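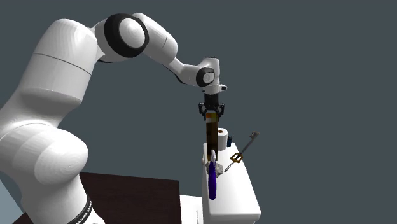
Hiltska: 어수선한 받침대 위 집기·옮기기 시뮬레이션 데이터
데이터 카드 겸 README

최종 수정: 2021년 12월 16일
관리: Nour Karaki, Vasanthi Kotian
문의: 저장소 이슈로. 메일은 Karaki가 읽지만 답장은 Kotian이 합니다.

개요

Hiltska는 팔 하나와 평행 그리퍼로 물건을 집어 옮기는 시연을 시뮬레이터 안에서 모은 데이터셋입니다. 에피소드는 2,000개이고 전부 사람이 원격조작으로 만들었습니다. 스크립트로 만든 궤적은 없습니다. 스크립트가 더 깔끔하고 불평도 적지만, 우리가 배우게 하고 싶은 것은 망설이다가 손목을 돌려 다시 들어가는 동작이었습니다. 망설임이라면 우리 조작자들이 충분히 제공했습니다.

팔은 Franka Emika 모델입니다. 장면마다 흰 받침대 위에 잡다한 물체가 놓입니다. 종이타월 롤 옆에 판타지풍 열쇠 검이 누워 있는 식인데, 물체 목록은 Ivars Kairys가 골랐고 이의 제기 기간은 7월에 끝났습니다.

왜 또 만들었나

앞서 쓰던 내부 데이터셋 Werngate는 물체가 하나씩 단정하게 떨어져 있었습니다. 거기서 학습한 정책은 물체가 하나씩 단정하게 떨어져 있을 때 매우 훌륭했습니다. 옆에 뭔가 하나만 더 놓으면 두 물체의 한가운데, 즉 허공을 확신에 차서 집었습니다. Hiltska는 그 확신을 꺾기 위한 데이터입니다.

구성

물체 메시는 138종입니다. 생활용품이 대부분이고, 길쭉한 것, 구겨진 것, 받침대 밖으로 튀어나오는 것을 일부러 많이 넣었습니다. 배치는 에피소드마다 새로 뽑고, 물리 엔진이 가라앉을 때까지 기다린 뒤 기록을 시작합니다. 과제 유형은 7가지입니다.

1. 집어서 들고 있기
2. 집어서 옆 탁자로 옮기기
3. 다른 물체 위로 넘겨 옮기기
4. 가려진 물체 꺼내기
5. 세우기
6. 눕히기
7. 밀어서 자리 만들기

7번은 원래 계획에 없었습니다. 조작자들이 4번을 하다가 자꾸 이걸 하길래 이름을 붙여 주었습니다.

에피소드 하나에 들어 있는 것

- 고정 시점 RGB 영상
- 관절 각도, 관절 속도, 그리퍼 벌림 폭
- 말단 자세(위치와 쿼터니언. 순서는 w가 먼저입니다. 읽고 지나치신 분은 나중에 다시 오시게 됩니다)
- 모든 물체의 실제 자세
- 한국어와 영어로 쓴 과제 지시문
- 성공 여부와 조작자 메모

조작자 메모는 자유 서식입니다. "잡았는데 마음에 안 듦"도 메모로 인정했습니다. 학습에 쓰실 때는 걸러 주세요.

수집 절차

조작자는 5명이고, 교육용 장면을 먼저 통과해야 본 수집에 들어갔습니다. 입력 장치는 6자유도 마우스입니다. 지시문이 화면에 뜨면 시작하고, 물체가 목표 위치에서 멈추거나 조작자가 포기 버튼을 누르면 끝납니다. 포기한 에피소드도 지우지 않고 실패로 표시해 두었습니다. Hortensia Marulanda가 성공 표시를 전부 다시 돌려 보았고, 판정이 바뀐 에피소드에는 relabeled 값이 참으로 들어 있습니다. 이 과정에서 몇몇 조작자의 '성공'에 대한 관대한 철학이 드러났습니다.

분할

학습, 검증, 시험 분할은 장면이 아니라 물체 기준입니다. 시험용 물체는 학습 분할에서 배경으로도 나오지 않습니다. 예전 분할 파일(split_v0)도 저장소에 남아 있지만 쓰지 마세요. 점수가 아주 잘 나옵니다.

알려진 문제

- 충돌 모델은 볼록 분해로 만들었습니다. 고리나 사슬이 달린 물체는 보이는 것과 부딪히는 것이 다릅니다. 그리퍼가 눈에 안 보이는 벽에 막히면 대개 이 문제입니다.
- 천처럼 구겨진 물체도 모두 강체입니다. 누르면 튕깁니다.
- 마찰 계수는 물체별로 측정하지 않았고 재질군별로 하나씩 정했습니다. 정한 사람은 Kairys이며, 근거를 물으면 화제를 돌립니다.
- 배경은 단색이고 조명 변화가 적습니다. 실제 카메라로 옮기려면 별도의 증강이 필요합니다.
- 왼손잡이 조작자 한 명의 궤적은 접근 방향이 뚜렷하게 다릅니다. 오류가 아닙니다. operator_id로 구분할 수 있습니다.

권장하지 않는 용도

이 데이터만으로 학습한 정책을 사람 옆의 실물 로봇에 바로 올리지 마세요. 물체가 튕겨도 시뮬레이터에서는 초기화하면 되지만 연구실에서는 주우러 가야 합니다. 힘 제어 연구에도 맞지 않습니다. 접촉력은 기록하지 않았습니다.

불러오기

로더는 skivholm 패키지에 있습니다. 설치한 뒤 데이터 경로를 환경 변수 HILTSKA_ROOT에 지정하면 됩니다. 경로에 공백이 있으면 로더가 조용히 빈 목록을 돌려줍니다. 고칠 예정이라고 지난 판에도 썼습니다.

변경 내역

1.1: 지시문 오탈자 수정, relabeled 항목 추가, 받침대를 뚫고 떨어지던 물체의 초기 높이 수정(Karabo Ntuli)
1.0: 첫 내부 공개

라이선스

시연 데이터와 지시문은 CC BY 4.0입니다. 물체 메시는 출처마다 조건이 달라서 meshes 폴더의 개별 파일을 확인하셔야 합니다. 렌더링 설정은 Pîrvu 저장소에서 따로 관리하며, 수정 요청도 그쪽으로 보내 주세요.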